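Product Review: Sterkton Partner Console

Published 2023-03-23
Reviewed by Costel Golob, Commerce Tools Desk

The Sterkton Partner Console is a subscription service for online retailers that run their own referral and publisher programs. It records clicks and sales, calculates commission and prepares monthly payment files. This review covers the standard edition, which was tested on the store of Prurkberg, a mid-sized seller of home goods with 607 active publishers.

Setup

Installation requires a short script on the order confirmation page and a product feed in a standard format. Prurkberg's web team completed both in two working days. The written instructions are clear, although the section on currency settings refers to a menu that has since been renamed. Retailers that sell in more than one currency should confirm these settings with the support desk before inviting publishers.

Existing publisher records can be imported from a spreadsheet. The import tool checks each row and lists errors on a separate page – a sensible arrangement, as the remaining rows are accepted without delay. Tax details are not imported and must be requested again from each publisher.

Tracking and Reporting

Sales appeared in the console within minutes during the test period. Returns were deducted correctly once the order system had marked them as complete. Partial returns are handled less well: the console reverses the full commission and then issues a new entry for the items kept, so a publisher may see three lines for a single order.

Reports may be filtered by publisher, product group and date. The export function is limited to 600 rows per file, a restriction that larger programs will find tiresome. Hakach, a competing service we reviewed in August, places no such limit on exports but charges separately for access to past data.

Product feeds are displayed to publishers in a searchable catalog, grouped by room and category. Retailers may add a banner picture to each group. 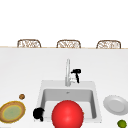 Payments and Support

Payment files are prepared on the first working day of the month and must be approved by two account holders before release. This rule cannot be switched off. Smaller businesses with a single manager will need to name a second person for the purpose.

Support is offered by email and telephone during business hours. Our written questions received full replies on the same day, with one exception concerning duplicate publisher accounts, which was passed to Mujić, the contractor responsible for identity checks. That matter remained open when testing ended.

Recommendation

The console is suitable for retailers with an established program and a finance team that values firm controls. It is less suitable for those that depend on large exports or process many partial returns. Pricing is set by the number of active publishers, and the contract renews each year unless notice is given in writing. Prospective customers should ask for the renewal terms together with the first quotation.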